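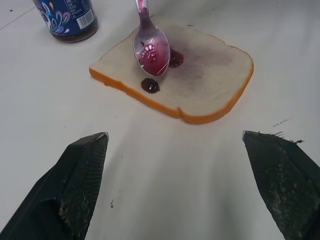 Wer nach Udska fährt, um eine Marmeladenküche anzusehen, sollte vorher nicht zu üppig frühstücken, das hatte man mir schon im Gasthof gesagt, und ich habe natürlich trotzdem zwei Brötchen gegessen. Der Tag der offenen Tür bei Leretti beginnt um 8 Uhr, und weil der Bus aus Aro so früh nur einmal fährt, stand ich schon eine ganze Weile vor dem Tor und roch den warmen Zucker, der über den Hof zog. Im September riecht wohl der halbe Ort danach. Meine liebste Station war gleich die erste, der Probiertisch, und der ist herrlich schlicht gehalten: eine Scheibe weißes Toastbrot auf einer hellen Tischplatte, dazu ein Metalllöffel voll glänzender, tiefroter Marmelade, kein Teller, keine Butter, kein Käsewürfel zur Ablenkung. Auf so einem weichen, fast weißen Brot sieht man eben jede Farbe, sogar da, wo nur ein ganz dünner Hauch verstrichen ist, und der wirkt dann plötzlich eher grauviolett als rot. Das hatte ich in all den Jahren an meinem eigenen Frühstückstisch nie bemerkt!

Weiter ging es in die Kochküche, und dort wurde es laut und sehr warm. Gekocht wird in kleinen Kesseln, jeder fasst 50 Liter, und man darf so nah heran, dass die Brille beschlägt. Sieben Sorten stehen im Herbst auf dem Plan, darunter Zwetschge mit Zimt, Holunder, Schlehe und eine Himbeere, die früh im Sommer entsteint, nein, natürlich passiert wird (so wurde ich freundlich verbessert, als ich mich verplapperte). Die Schlehen kommen von den Hecken hinter dem Ort und liegen vorher über Nacht im Froster, damit sie milder werden. Ich hätte gern noch länger zugesehen, wie der Schaum abgeschöpft wird, eine ruhige, fast schläfrige Arbeit, aber hinter mir drängte schon die nächste Gruppe.

Im Nebenraum durfte man selbst streichen. Das klingt nach Kinderprogramm, und es standen auch viele Kinder da, aber die Erwachsenen waren mit mindestens demselben Ernst bei der Sache. Eine gute Marmelade, so lernten wir, soll sich mit dem Löffelrücken ziehen lassen, ohne dass die Krume aufreißt, und bei weichem Toastbrot rächt sich jedes Drücken sofort. Meine erste Scheibe hatte ein Loch, die zweite einen Berg in der Mitte und nackte Ränder, die dritte habe ich dann aufgegessen, bevor jemand sie begutachten konnte.

Zum Schluss landet man im Hofladen, wo ich mir vorgenommen hatte, vernünftig zu sein. Es wurden 3 Gläser Schlehe und dazu noch eine Sorte, die dort einfach »Ibrahim« heißt, Quitte mit Kardamom, nach einem alten Familienrezept, wie auf dem Schild zu lesen war. Sie ist ziemlich fest, sehr duftend und auf Brot beinahe zu schade, ich würde sie zu einem kräftigen Käse essen.

Noch etwas Praktisches: Der Rundgang dauert gut zwei Stunden, wenn man sich beim Probieren Zeit lässt. Im Kochraum ist der Boden glatt, also feste Schuhe. Parkplätze gibt es kaum, der Bus nach Aro hält direkt am Tor, und wer mittags zurückfährt, bekommt mit etwas Glück noch einen Sitzplatz für sich und einen für die Gläser.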